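Section 4. Festival Days and Shared Access

Fustside's calendar lets two faith groups book the same courtyard. It will not make them like it.

1. Open the Plistwood courtyard and select Shared Access.

2. Enter the expected attendance for each group. The gate limit is 165, however holy the occasion. 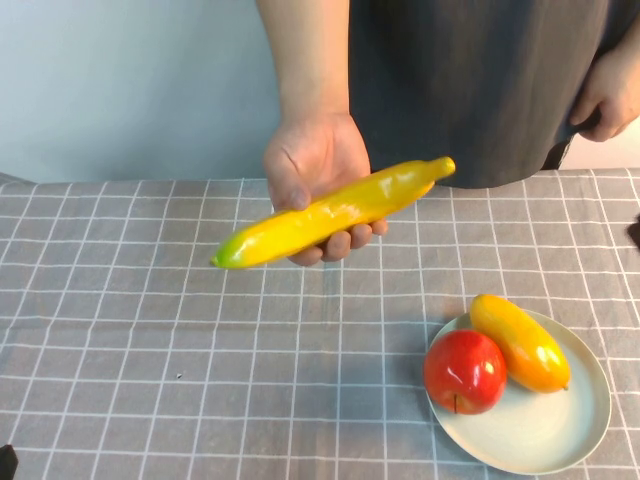
3. Set the procession route. Avoid Texier Lane – both groups claim it, and so does the bus company.

Note: Rodrigo Falcão approves all route changes. He is slow before noon.

4. Add offerings under Items Allowed.

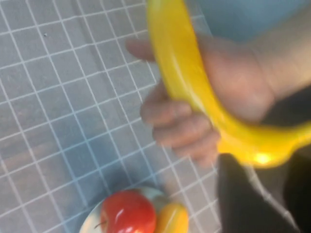

Offerings need their own line for each group, or the gate staff will apply the stricter list to everyone. Choose Fruit for anything like the banana, or the red apple on its plate, and leave Other for items that need an argument.

Caution: Do not press Publish until both groups have signed. Unpublishing takes two days and several apologies.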